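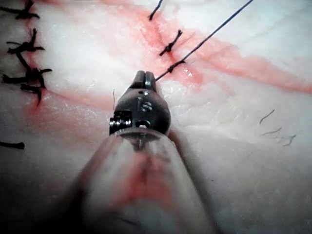 Weaning and the autumn-born calves: a thread

1/ Notes on mineral and water management for the autumn-drop weaners at Herkberg. Mostly for my own records, but a few people asked after the last lot. Southern herd, Angus over Angus-Hereford cows, calving March to May, weaned onto pasture and hay in December.

2/ Weaned in one draft this year. Yards for seven days on good cereal hay, then out to the creek flats. Any calf under weight went back to its mother for another fortnight. There were 14 of those, nearly all from first-calf heifers.

3/ Yard weaning density was kept to what the yard was built for. Trough space matters more than floor area in my view. The big yard has one long trough and one round one, and the shy calves use the round one.

4/ Water. The creek flats run on bore water through a poly line from the Van Wyk boundary. I had it tested in September. Salinity came back at 810 mg/L total dissolved solids, well inside what weaners will handle. Iron was a nuisance and nothing more.

5/ Iron stains the floats and eventually jams them. Replaced 2 float valves before the calves went on. The old brass ones outlast the plastic if you pull them down and clean them once a season.

6/ Flush the line before stock go on. The first water out of a poly pipe lying on top of the ground in December is hot enough to put calves off drinking. Burying the last stretch to the trough is on the list for winter.

7/ Copper. This country is marginal. Liver samples from cull cows at Mullport came back low-normal, so the weaners got a capsule at the second handling. I don't give copper without a test result. The gap between enough and too much is smaller than people think, and sheep on the same block have to be kept out of it.

8/ Selenium went in with the second clostridial dose, in the combined product. Check the label so you aren't doubling up with a selenised drench on the same day. I write every product and batch in the yard book before the first animal is up the race.

9/ Drench: faecal egg count first, on a mob sample. The result was 388 eggs per gram, high enough to treat at this age. Dosed to the heaviest calf in each draft, after splitting the mob into a light and a heavy group. Gun calibrated into a measuring cylinder at the start and again halfway.

10/ Follow-up count is due a fortnight after treatment. If the reduction is poor, the next step is a proper resistance test with separate groups for each active. Haven't done one on this place for years and it's overdue.

11/ Feed. The flats were dry standing phalaris and some green clover underneath until early December. Energy was adequate, protein wasn't. Fed a pellet from Grerkance every second day in a trail along the fence. Change the trail line each time or you end up with a bare strip and a coccidiosis problem.

12/ Introduce the pellet in the yards, mixed through the hay. Calves that have eaten it there walk straight onto the trail in the paddock. The ones that haven't will stand and look at it for three feeds.

13/ Pinkeye: a handful of early cases, all on the dusty side near the laneway. Treated and patched, then moved the mob off the laneway paddock. Fly tags went in at the same time. I've used backline for flies before and found it shorter-lived in hot weather.

14/ Retno Nasution asked about quiet handling in the first week. We walk through them morning and evening, on foot, no dogs on the first two days. Then one steady dog. They're let out into the laneway and brought back on day five, so that they learn the gate.

15/ Weights will be taken on 31st December, straight off the paddock, same time of morning as the weaning weight. A full calf against an empty one makes the daily gain figure useless.

16/ Target is enough gain to have the heifer portion at joining weight by winter without a heavy supplement bill. If they're behind, the bottom third come off the flats and onto the irrigated lucerne, with bloat oil in the trough and hay in front of them before they go on.

17/ Will post the weights and the egg count result in this thread once both are in.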